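Jotska and the Patience of the Glass Plate

Babaei, the exhibition of travel photography now installed at the Flellureck gallery, opens with a wall of harbours. They were photographed over a single long voyage by the members of Jotska, a small touring studio that took its darkroom with it from port to port and sold its prints to passengers, merchants and the occasional newspaper. The studio's name has been little known outside specialist circles. The gallery intends to change that.

The exhibition brings together 100 prints selected from an archive of almost 600 glass negatives. Many of the plates had been stored in their original boxes, interleaved with pages from shipping lists, and a good number had never been printed at all. They were placed in the care of Golex, the conservation workshop, which cleaned and rehoused each one before new prints could be made.
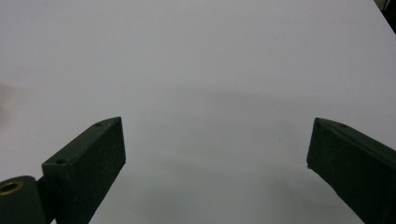 A white tabletop, with the dark finger of a hand-held gripper at lower left.

The photographs are arranged by route, and visitors follow the studio through four rooms, from the northern coast to the river towns of the interior. The first room is devoted to ships and quaysides. In the second the subjects become more domestic: market women, a barber at work, a family seated outside a bakery in what are evidently their best clothes. Exposure times were long, and several of the sitters have moved. The curators have chosen to retain these blurred portraits, which earlier editors would probably have discarded.

The third room will be of particular interest to students of the medium. It examines the written record that accompanied the plates, including a set of account books in which the studio noted the price of chemicals, the hire of mules and the fees paid to guides. These entries raise questions about who assisted in the making of the pictures and how seldom such people were credited. Wall texts deal with the matter plainly, and a short essay in the catalogue considers it at greater length.

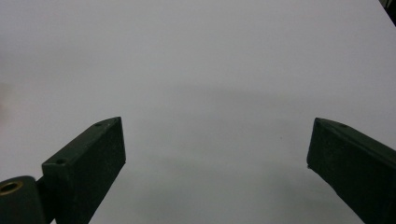 Pale, near-featureless surface with a single tiny dark speck.

River scenes occupy the final room. The light in these prints is softer, and the compositions are noticeably freer than those of the coastal series. A ferry landing appears in three versions, made from slightly different positions on the bank, and the sequence gives a rare sense of the photographer's working method. The largest print, a view across flooded fields towards a line of poplars, has been given a wall of its own.

A programme of talks runs alongside the exhibition, with 2 evening lectures on early printing processes and a study day for teachers. The gallery will remain open late each Friday for the duration of the display. Babaei continues at Flellureck until the end of April, after which a reduced selection of the prints will travel to regional museums.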